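Publicado el 27 Mar 2025 – Grupo de Ergonomía Doméstica, Instituto Plerau
Categoría: Métodos y materiales / Entornos de cocina

3.2. Disposición del menaje y de los alimentos de imitación

El conjunto Wurnano se compone de menaje de uso corriente y de alimentos de juguete a escala próxima a la real. La superficie de apoyo es un tablero blanco con orificios de montaje oscuros, que se conservaron visibles porque sirven de referencia para situar las piezas entre sesiones. El plato se reserva como zona central de servicio; el cuenco y el escurridor actúan como recipientes secundarios y se colocan separados de él, de modo que cada traslado de alimento tenga un destino inequívoco.

Las frutas se reparten fuera de los recipientes al comienzo de cada ensayo. Se evitó agruparlas por color, dado que en el estudio piloto de septiembre los grupos cromáticos inducían un orden de recogida ajeno a la consigna. La rodaja de naranja puede quedar cerca del borde del plato, pero no sobre él.

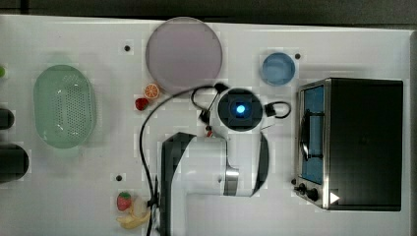

Figura 4. Vista cenital del tablero: plato redondo de tono rosado, cuenco azul claro, escurridor ovalado verde menta y frutas de juguete, entre ellas una rodaja de naranja, una fresa y un plátano.

La distancia entre recipientes no se fijó en valores absolutos. El protocolo Jafri establece únicamente relaciones de vecindad (junto a, separado de, entre) y deja libre la orientación de las piezas alargadas. Esta decisión aumenta la varianza de los recorridos, aunque reproduce mejor el desorden habitual de una encimera. En total se registraron 600 disposiciones, de las cuales 556 cumplían todas las relaciones exigidas; las restantes se excluyeron del análisis.

3.3. Variante con recipientes altos y envases

La segunda serie, denominada Bremard, incorpora objetos de mayor altura y envases de condimento. El interés de los envases reside en que admiten dos estados de reposo – de pie y tumbados – con huellas muy distintas sobre el plato. Una botella tumbada ocupa buena parte de la superficie útil y obliga a decidir si se retira antes de servir la fruta o si esta se desvía al cuenco.
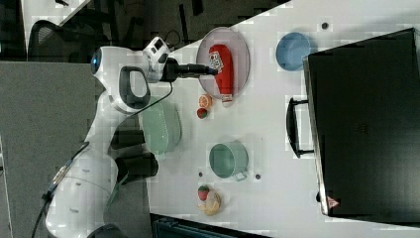 Figura 5. Disposición de la serie Bremard: botella roja de kétchup tumbada sobre el plato, cuenco azul claro, olla verde menta de mango corto y frutas de imitación sobre el tablero.

En esta variante la olla se considera recipiente de cocción y no de almacenamiento, de manera que depositar en ella fruta cruda se codifica como error de categoría. El acuerdo entre los 2 codificadores fue del 85 % en la asignación de destinos. Las discrepancias se concentraron en la naranja – tratada unas veces como guarnición y otras como fruta de mesa – y se resolvieron por consenso antes de calcular los índices de la sección 4.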